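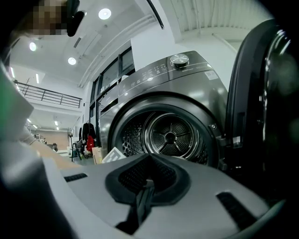 Figure 3. Front-loading dryer with the door open.

4 min read
Filed under: Home energy & habits

3.2 When people run their loads

I'd expected everyone to chase the cheap overnight rate. They didn't. Of the 286 households in our Kostel survey, only 13 said they'd ever set a delay timer, and most of those had stopped by winter.

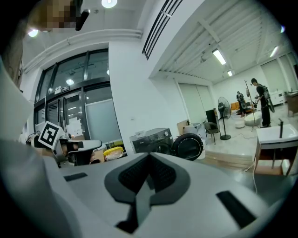 Bernadette Dunleavy, who coded the diaries with me, reckons noise is the culprit — thin walls, sleeping kids, cranky neighbours. I'm inclined to agree.

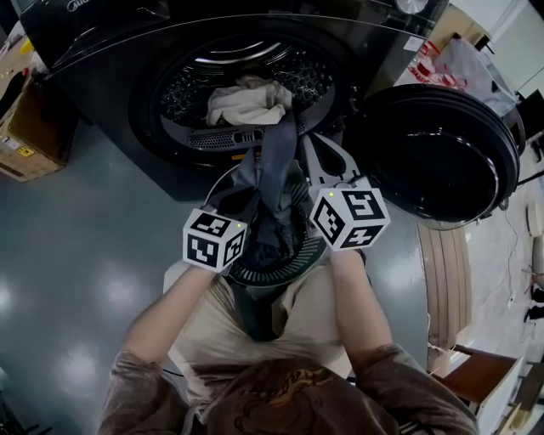 Trukbridge, Mon 20 January

Our second round of diaries gave much the same picture, though two homes did switch to washing after 6 am. I'll get to their bills in 3.3.

Related
Lazaridis tariff trial: first notes
Clotheslines and colour fading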